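4. Recording a glove-sorting demonstration

Read section 3 first. The Ojala paper says this method teaches a robot arm to sort soft items from hand-held gripper recordings alone. Butley repeated the work and got a policy that did well on its own table and poorly on the one next door. Treat the steps below as a way to get clean data. They do not promise a working robot.

1. Fasten one gripper to each hand and run the cables back past the wrists.

2. Check that the marker plate on top of each gripper is clean and flat.

3. Place the basket on the left side of the table. Put the gloves anywhere within reach.

4. Open both grippers fully and hold for 2 seconds. The software takes its zero width from this pause.

5. Pick one glove, place it in the basket, and open again. Repeat until you are done.

6. Save the run, even a bad one. Throwing out failures by eye is how the first Hatham results came to look so good.

Caution: Do not press the finger pads into the table. The width reading drifts and you will not see it until training.

Note: Ojala reports success after 29 runs. We could not match that, and the paper does not say how many table layouts were tried. Record at least 10 runs per layout.

Gripper views first, head view last:

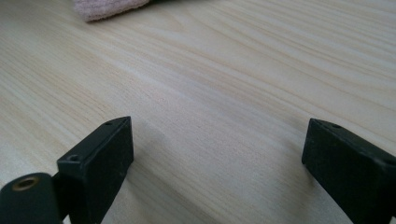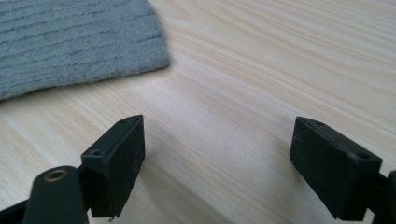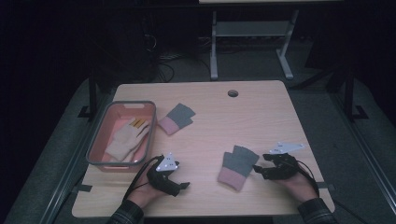

Asanka Uddin replied that 10 runs per layout is still too few, and that step 6 should also ask for the failures to be reported next to the successes, with the layout of each.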